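How to Prepare Your Luggage for a Fly-in Camp Transfer

Guests travelling to Zarska Camp or Matow Lodge complete the last part of their journey by light aircraft. The limits on these flights are stricter than those of international airlines, and they are applied to every passenger. Please read the following steps before you begin to pack.

Step 1. Check your allowance

Each guest may carry 20 kg in total. This figure includes hand luggage, camera equipment and any items bought on the way. Guests who need to bring more should ask the reservations office about a freight seat, which must be booked in October for departures in the following season.

Step 2. Choose a suitable bag

Only soft bags are accepted. The hold of the aircraft is small and its door is narrow, and cases with a rigid frame or fixed wheels cannot be loaded. Guests arriving with a hard case may leave it in the locked store at the Hullance airstrip office and collect it on their return.

Step 3. Pack cables and chargers together

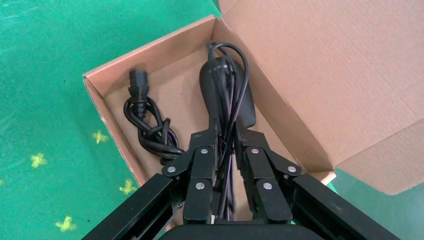 Photo: Hullance Air Transfers

Power at both properties is supplied by solar panels and is available in the main area at all times. Charging points in the rooms are switched off overnight. We recommend 2 adaptors per room and one spare battery for each camera. Spare lithium batteries must travel in hand luggage, with their contacts covered.

Step 4. Set aside what you need on arrival

The drive from the Sang airstrip to camp takes 3 hours when game is viewed on the way. Keep a hat, a warm layer, sun cream and any medicines in a small bag that will stay with you in the vehicle. Drinking water is provided.

Step 5. Leave fragile items well protected

Binoculars and lenses are best wrapped in clothing and placed in the middle of the bag.
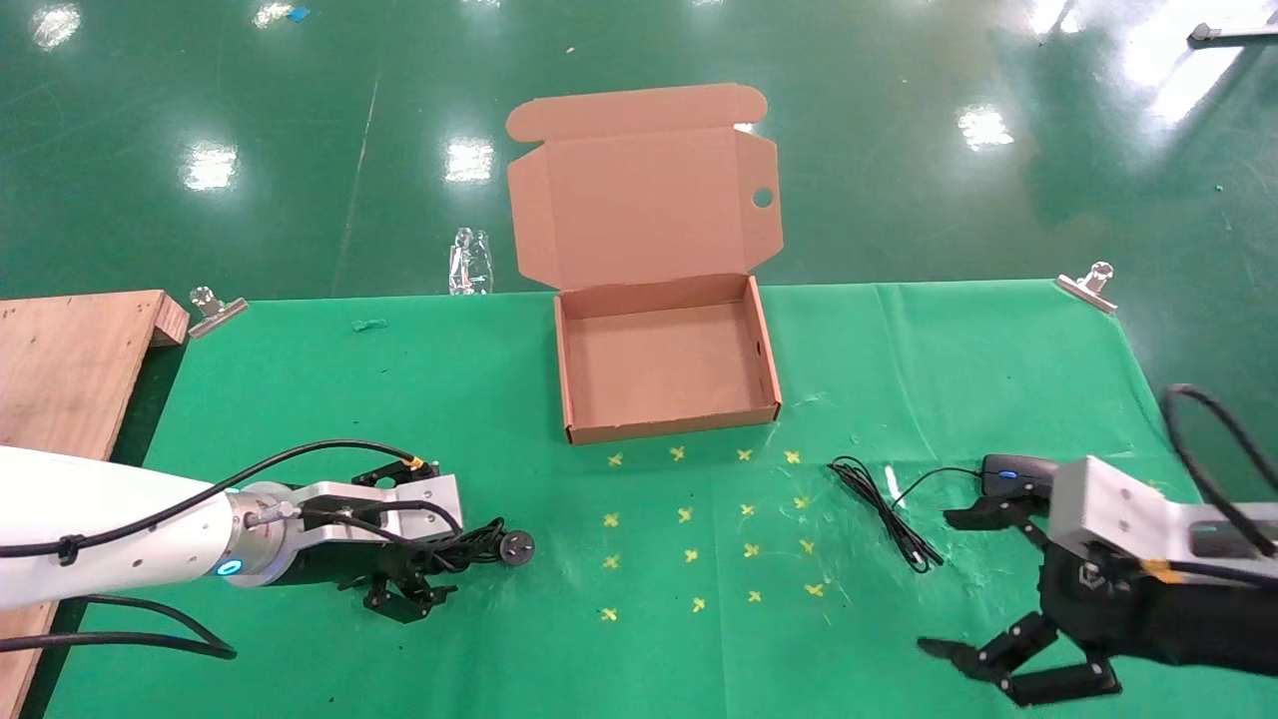 Guests should also remove outer packaging at home wherever possible. Waste from the camps has to be driven out by road, and plastic bags are not permitted within the reserve.

Step 6. Label and weigh

Attach a label showing your surname, the name of your camp and your date of departure. Bags are weighed at check-in, which closes one hour before the flight. Excess weight will be carried only if space allows, and may follow on a later aircraft at the guest's expense.

Page last updated: 2 Nov 2018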